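Nodside two-arm bench cell: setup and upkeep notes from an owner

The Nodside is sold as a cell you unpack, clamp down and run the same afternoon. Ours took a good deal longer. I look after one for a small workshop in Losidport, and these notes are for people who own one or are being talked into it. Cloten, who sell it, call it low maintenance. I would call it frequent maintenance in small doses.

Start with the cables. The quick guide gives them one paragraph and they cause most of the trouble. A thin lead that hangs at a slope looks harmless until a joint swings round and takes up the slack, and then all the strain lands on the little plastic connector at the end. Leave enough length for the furthest pose the arm can reach, and check it with the power off, moving the arm by hand.
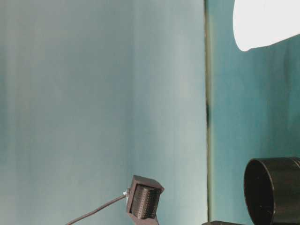 Reading time: 6 minutes

The connectors themselves are push-fit. Cloten say they are good for the life of the machine. I have my doubts, and I would not unplug one just to see whether it is seated. Press it home with a thumb, tug the cable gently well back from the plug, and leave it alone. If you get dropouts, swap the lead before you start blaming the board. I spent most of a February on the board.

Next, squaring up. The sales page makes a fuss of "automatic alignment". What that means in practice is that the software works out where the arms are, provided you have already put them in the right place. The base plates need to be level and facing each other. Tighten the clamps in turn, a little each time, then go back after a day's running and do it again, as they do settle.

Markers on the cloth are worth having. We use small pale blue ones, placed to either side of where the work goes, and the routine is dull but it works: put a mug between them, bring one gripper down to a plate, and see if the arm stops where it stopped last time. A plate is a fair test of height and a mug is a fair test of reach. If either one is off, do the base clamps before you touch any settings. 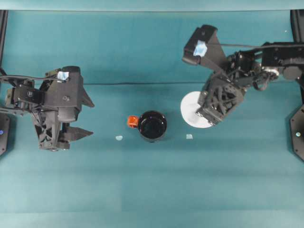
Solheim wrote in to say that the mug and plate check is fine for a rough look, but it will hide a worn wrist joint, and that the better habit is to come at the same spot from both sides and compare the two.

I tried that and it is sound advice. It added very little to the job and showed up some play I had been putting down to the camera mount. The mount was innocent.

On to the fingers. They are light and ribbed, and they hold up better than I expected. What goes first is the tip. Look for rounding at the point and for any twist when the jaws are open. The replacement set is sold as matched, but offer the two up to each other before fitting, as one of ours was plainly longer. Cloten swapped it without argument, to be fair to them.

Set the opening with something round and hollow. A solid block lets you get away with a sloppy approach, while an open cup punishes it. Go in slowly with the jaws open, and stop when the first fingertip overlaps the rim.

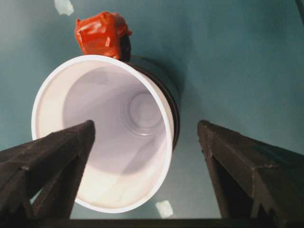
Then check the other finger. If it is a long way off the wall, shift the wrist across before closing, or the cup will roll and you will learn nothing about the grip. The wrist camera helps, though it looks along the fingers and flatters the gap.

Service interval is given as 168 running hours. I do ours sooner. The parts kit is 229 and contains 9 items, of which we have used the fingertips and one lead. Buy those separately if Cloten will let you.

Would I buy another? Ask me when the warranty has run out.

Comments

benchrat: Same story with the base clamps here. Thread lock made no difference that I could see.

tidewater_k: Is the 229 with or without delivery? Their site won't say until you've made an account.

mopsy: We run ours well past 168 hours and it's fine. I think you're being hard on it.

Contact | Copyright Losidport Bench Notes | Back to top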